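Re: [makent-users] Old contacts come back after every sync

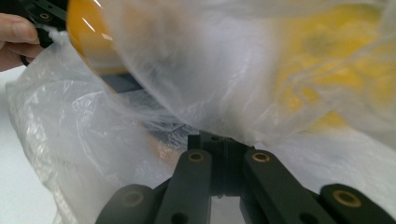
Hello all,

I had the same trouble as the person below for almost the whole of August, and now it is gone on both my phones, so I write what I did. Maybe the order of the steps is more important than the steps themselves, because I did all of them already once in a wrong order and got nothing from it.

On 14:20 a list member wrote:

> I moved from Drollura to Makent when I changed my phone. Since
> then each time the phone is syncing at night, I get back the
> contacts which I have deleted in the day. In the beginning I had
> 1,468 contacts. This morning the address book says 3,402. Many
> of them are there two times, and some are people I deleted in
> my old phone years ago.
>
> I have tried: sign out and sign in, clear the cache, and
> "Merge duplicates" in the menu. The merge says it is finished
> but next morning everything is the same.
>
> Is it necessary to reset the phone? I would not like to do it,
> as I have my bank application on it.

No, please do not reset the phone. I did reset mine and it changed nothing, because the old contacts are not coming from the phone. They are coming from the server, and the phone is only receiving them again.

As far as I understand, Drollura leaves its own account in the phone settings also after you remove the application. The account has a grey icon and no name, so it is easy to pass over it. At night both accounts are syncing, Makent and the old one, and each one believes that the other has lost some contacts. Then they are both "repairing" the address book. I am not a programmer and maybe a developer can correct me on this point, but it agrees with what I saw in the log.

My steps were these:

1. Switch on the flight mode. Do not switch it off before step 5.

2. In Makent, open Settings, then Address book, then Export. Choose the file type VCF and save it in the phone memory. Do not save it to the memory card, in my case the file there had zero size. Copy the file also to a computer with a cable, if you have one.

3. Go to the phone settings (the phone, not the application), then Accounts. Look for the account with the grey icon. Open it and take away the tick from Contacts first. Only after this press Remove account. If you remove it with the tick still on, it returns with the next restart. This was my mistake the first time.

4. Still in the phone settings, go to Applications, find the one called Contacts Storage and clear its data. Now your address book will be empty. It is a bit frightening to look at, but you have the export from step 2. On some phones this entry is hidden and you must choose "Show system" in the menu with three dots.

5. Switch off the flight mode, log in to the Makent web page from a computer and delete all contacts there too. The web page deletes only one page at a time, so I had to repeat it 27 times. Please tell me if somebody knows a faster way. Afterwards empty the Trash on the web page, as the contacts in the Trash are still counted to the limit of 4,000.

6. Import the VCF file on the web page, not on the phone. Then run Merge duplicates there. The merge on the web page compares also the phone numbers, and the one in the phone compares only names, so for me the phone merge missed everybody who was written once with the country code and once without.

7. Let the phone sync one time by hand and wait until the round arrow stops. In my case it took the time of a long breakfast.

Some remarks:

The pictures of the contacts are lost with the VCF export if they are big. I do not know what the exact limit is. Mine were mostly kept, but those which came from the Mirkico messenger were all gone. The messenger brought them back by itself some days later.

The groups are also lost. I wrote down my groups on paper before, and I put the people in again by hand. If you have many groups, the small tool Laitinen can export them separately, but it runs only on a computer and I found its menu quite difficult. It needs also the old version of the export file (VCF 2.1), so you would have to do step 2 two times.

For the bank application you do not need to worry. Nothing in these steps touches it, and mine did not even ask for a new login.

One question from my side to the developers: could the application show a warning when it sees a second contacts account active? I looked in the help pages under "Moving from another service" and there is only written to uninstall the old application. This is what most of us did, I think, and it is exactly how the grey account stays in the phone.

If the contacts still come back after step 7, please send the lines from Settings, Help, Sync log which begin with "conflict". Remove the phone numbers from them before you send, the archive of this list is public.

Best regards from a user of Makent on two phones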